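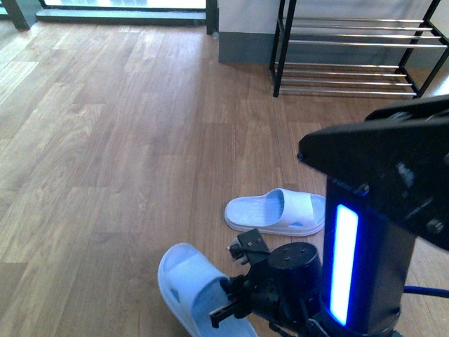 Where do I leave my outdoor shoes when I arrive?

Please put them on the shoe rack beside the glass door, before you walk further into the living room. The rack has two levels and both can be used. In all the apartments of Plivwood House we ask the guests to go without outdoor shoes, and this has been the rule from our first summer in Tornden.

Do you have something for my feet, or must I bring my own slippers?

Each apartment has white slide sandals with one wide strap. They are for use in the house, and you find them on the floor or on the rack. You may also bring your own slippers if they have a clean sole. Some guests prefer to walk in socks and this is fine too, but the floor can be slippery on the way to the kitchen, so please go slowly with thin socks.

Which sizes do you have?

We keep sizes up to 43. If you need a larger size, write to us when you make the booking and Anas El-Sayed will look in the storage for you. For children we do not have slides at the moment. The small sizes were always too wide and the children lost them when they ran.

Are the slides cleaned between guests?

Yes. They are washed with warm water and a mild soap, brushed on the inside where the foot rests, and left to dry standing up. We use the unscented soap from Begum, as the lemon one left a sticky layer in the little openings at the side of the strap. If you want to wash them again during your stay, please use the shower and not the kitchen sink.

May I wear the slides outside?

Only as far as the doorstep. The small stones from the path go into the sole, and when you come back inside they make scratches on the planks. For the garden, please take your own shoes.

THE RACK

How many pairs can stand on it?

This depends very much on the shoes. Flat shoes and sandals can stand close together. Winter boots need more room, and high boots do not fit on the lower level, so lay them on their side or place them on a mat. When you are a family with many shoes, ask us for the second rack. It is the same model as the first and it can stand in the bedroom.

Small heels fall between the rods. What can I do?

The levels are made from metal rods with open space between, and we know that a thin heel can go through. Turn the shoe so that it lies across several rods and the heel hangs behind the last one. Dymphna Scanlon, who stayed with us for a wedding in July, laid a folded towel over the upper level, and this also worked well. We keep a few old towels for this under the bathroom sink.

Can wet shoes go on the rack?

They can, and the air comes well from all sides. The water will drip on the floor, however, so please put the rubber mat under the rack first. The mat is 60 cm long and you find it rolled up in the closet. Very muddy shoes should be knocked against the step outside and brushed before they come in.

May I move the rack to another place?

We ask you to leave it along the wall, next to the glass. There it is near to the door and still you do not walk into it at night. If you must move it, for example for a baby bed, please lift it with both hands and do not push it. The feet of the rack are narrow and can leave a line on the planks.

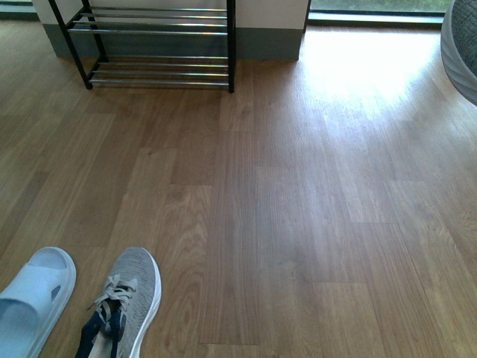

THE FLOOR

How do I clean the floor if something is spilled?

Wipe it with a dry cloth, and after that with a cloth which is only a little damp. The dangerous places are the thin seams between the planks, where the water goes in and the edge swells. Please do not use the steam cleaner from the laundry room. It is for the tiles in the bathroom.

There are dark spots in the planks. Is this damage?

No, the dark knots and the lines belong to the pattern, and the planks are also not all the same color. Guests write to us about this on their first evening, quite worried about the deposit. A real scratch you can feel with the fingernail. If you make one, tell us, and do not try to fill it with wax or shoe polish.

The sun is very strong near the glass. Does it harm the shoes?

Rubber and glued soles do not like to lie for a whole day in direct sun. The rack gets only part of it. A pair which you leave in the middle of the floor gets more, and white slides can become yellow with time. We had 2 pairs which changed color in one season because they were always kicked off in the same place.

Where should the slides be on the day of departure?

Put both slides of a pair together on the rack, with the toes to the wall. We know it is a small thing, but it saves a lot of looking under the sofa. Check also behind the curtain in the bedroom.

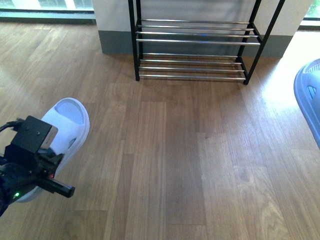 LAUNDRY AND LOST THINGS

May I use the laundry basket for shoes?

Please use it for clothes and towels only. A light plastic basket is easy to wash, but sand stays in the corners and then it comes into the machine. For beach things there is a bucket outside.

Can the slides go in the washing machine?

No. The heat can make the sole bend, and afterwards they do not lie flat anymore. By hand it takes 5 minutes.

I have forgotten a pair of shoes. Will you send them?

We keep forgotten shoes for one season. Macarena Cabello writes down what was found and in which apartment. If you booked through Womau, send the message through their page with your booking number, otherwise an e-mail to the house is enough. You pay only the postage.

Last changed: January 10, 2019

Print this page | E-mail this page

Home Apartments Prices House rules FAQ How to find us Contact

Comments (3)

Abilio Ortuño
Is the rubber mat also in the upstairs apartment? We looked in the closet and found only the ironing board.

Plivwood House
Dear Abilio, upstairs it is behind the ironing board, on the left side. We will hang it on a hook so it can be seen.

Anil Sundaram
The towel on the rods is a good idea, thank you. My wife's heels were falling through every evening. For walking boots I would still like something deeper.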